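Small Arms, Ordinary Chores: Zestau's Tabletop Kit Looks for a Place in the Office

Equipment and Services

For most of its history, the market for light robot arms has been divided between laboratories, which can afford to spend weeks on setup, and factories, which need one motion repeated without change. Zestau, a supplier of tabletop automation, is now offering a product to a third group of buyers. The Carnosum kit is meant for training centers, shared offices and small colleges, where the work is light and varied and is done on an ordinary table.

The kit consists of a single arm, a two-finger gripper, a small camera mounted at the wrist, and a control unit that runs without a connection to the building's network. It is sold with a library of 47 practice tasks. These range from sorting pens to wiping a small whiteboard, and each may be changed by the buyer. A new task is taught by guiding the arm through the motion by hand, after which the software, called Zurent, proposes a plan that the operator may accept or correct.

Whiteboard work holds a prominent place in the library. Dayana Ochoa, who directs product training at Zestau, regards it as a fair measure of a small arm. "A board on a stand moves when it is pushed," she said. "The arm must press hard enough to clean and gently enough to leave the stand where it is. Customers understand that problem at once, as they have all chased a board across a table with an eraser."

The Hinojosa training center, which teaches evening courses in office technology, agreed to a trial of the kit in April. Staff there placed the arm on a desk in a teaching room and kept the surrounding equipment in its usual position.

Tabletop work with the two-finger gripper.

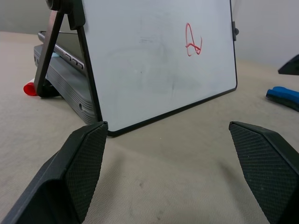
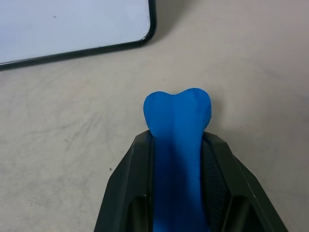
Can the kit be run by staff who have no programming experience?

Most of the daily work can be, according to the company and to the instructors at Hinojosa. Tasks from the library are started from a menu, and new ones are taught by hand. Changes to force limits and camera settings still require a trained operator, and Zestau includes two days of instruction in the purchase price for that purpose.

The trial at Hinojosa lasted seven weeks. Instructors reported that teaching the arm a new motion was easier than they had expected, while preparing the table took longer. The software performs best when the objects it must handle begin in familiar positions, and its performance fell when students rearranged the desk between sessions. Zurent does offer a search routine for such cases, but it is slow, and the staff came to prefer a short check of the table before each class.

The gripper earned general approval. Its textured inner pads are intended for items that slip or give under pressure, and the instructors found little need to adjust them during the trial. The fingers can be replaced without tools. Spare pairs are sold separately, a policy that may disappoint buyers who expect heavy use, and the center has asked that at least one pair be added to the standard package.

Noise was a lesser concern. The arm is quiet in motion, but the control unit has a fan that starts without warning and can be heard at the back of a classroom. Zestau has stated that a slower fan setting will be part of the next software release – a change that would be welcome in any room used for teaching.

Support is offered under two plans. The basic plan provides answers by e-mail on working days and access to new library tasks as they are published. The extended plan adds telephone support until 7 in the evening, an annual inspection, and the loan of a replacement arm during repairs. Institutions with a single kit will probably find the basic plan sufficient. Those that schedule classes around the equipment should consider the second, as the center was without its arm from one Friday to the next while a wrist cable was replaced.

The Carnosum kit will not suit buyers who need speed or who intend to lift heavy goods. Its value lies in giving learners direct experience with a complete system at a modest scale. Hinojosa has extended its agreement through the coming school year and plans to write several tasks of its own, beginning with the collection and return of markers at the end of class.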